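Wall and Floor Tiling for Interiors, Unit 3: Mixing Tile Formats in One Room
Course handout, evening group
Prepared by Hernán Benavides

Bring this handout to the practical. You will need it again when you draw up your setting-out sheet, and it replaces the two pages on mixed formats in the old folder.

What this unit covers

Unit 2 dealt with a single wall in a single tile. Most rooms you will be asked to tile are less simple. A kitchen may have one tile on the walls, a second on a pillar or chimney breast and a third on the floor, often with a step or doorway where the floor changes again. Each of these surfaces is set out separately, but they are all seen together, and the joints where they meet are what the customer looks at once the job is finished.

Terms you need

Straight grid (also called stack bond): tiles are lined up so that the joints run through both ways. It is usual for large square wall tiles.

Running bond: each row is shifted along from the one beneath, as in ordinary brickwork. Half a tile is the common shift. A third is used for long tiles, which are often slightly bowed.

Return: the side face of a pillar or wall end, at right angles to the main face.

Threshold: the strip where one floor finish stops and the next begins. It may be level or may form a step.

Trim: a metal, plastic or ceramic edge that covers a cut or exposed tile edge.

Choosing where each tile goes

Large pale tiles suit large flat walls. They have fewer joints to clean, and a glossy surface wipes down easily behind a worktop. They also show up any hollow in the plaster, particularly with light falling across them from one side. Check the wall with a long straight edge before you open the adhesive. For this course the wall is acceptable if the gap under the straight edge is no more than 3 mm anywhere.

Small tiles suit narrow surfaces. A large square tile on a slim pillar leaves you with one cut piece per row and a face that looks like a stack of offcuts. A brick-pattern tile gives several joints across the same width and can be adjusted by a millimetre here and there.

A narrow pillar in dark red brick-pattern tile, with white grout in running bond, stands next to a wall of large white squares with faint grey joints. The floor strip at the bottom is a beige-pink glazed tile.
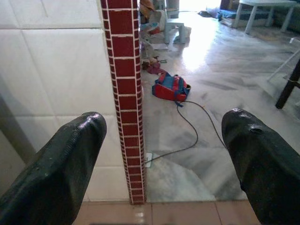

Pascu asked whether the joints on the pillar should be made to line up with the joints on the wall. With two such different tile sizes they will not line up for long, and trying to force it leads to uneven grout. Pick one level that matters, normally the top of the worktop or the top of the floor finish, and start both surfaces from there. Above that, let each pattern follow its own spacing.

Setting out a pillar

Measure the width of each face at the top, the middle and the bottom. Old pillars are seldom the same width all the way up. Write down the three figures and work from the narrowest.

Find the centre of the front face and drop a plumb line down it. Lay one row of tiles dry on the bench, with spacers, and compare it with your narrowest width. Then lay the second row, shifted by half a tile. Look at the end pieces in both rows. If either row finishes in a sliver, move the whole pattern sideways until both rows have a usable piece at each end.

Decide how the corner will be made before fixing anything. There are three choices. A trim is quickest and protects the edge. A mitred corner looks neater but chips if it is knocked. An overlapped corner, with the front tile covering the edge of the return tile, is acceptable if the tile has a glazed edge.

On the return, carry the same course levels round from the front. A difference of a millimetre at the corner is easy to see when the grout is white and the tile is dark.

Grout colour

White grout on dark red tile marks every joint, good or bad. Grey on white is quieter and hides kitchen dirt better. If the two surfaces meet, grout one, let it set fully and mask its edge before starting the other. Dark tiles with a rough face should be tested with a single spare tile to see whether pale grout leaves a haze.

Floor and threshold

The floor is laid to its own centre lines. Keep full tiles in the doorway, where people stand and look in, and put cuts along the walls. A glazed floor tile reflects light strongly, so a raised corner at a threshold will show as well as trip people. Check it with a short level in both directions.

Leave a movement gap where the floor meets the foot of a pillar and fill it with flexible sealant in a matching colour. Do not grout it.

Practical task

Work in pairs. Your sheet should show one wall in straight grid, one pillar with a front and one return in running bond, and one threshold. The practice pillar is 56 cm round. Allow 15 per cent extra for cuts on the pillar tile. The task is marked out of 100, and the setting-out sheet carries more marks than the fixing.

Use the Zalis spacers from the store cupboard. The Kasier cutter is for the brick tiles only, and the large squares go on the bench saw. Rinse the saw tray before you leave.

Sheets are due on April 13, 2023.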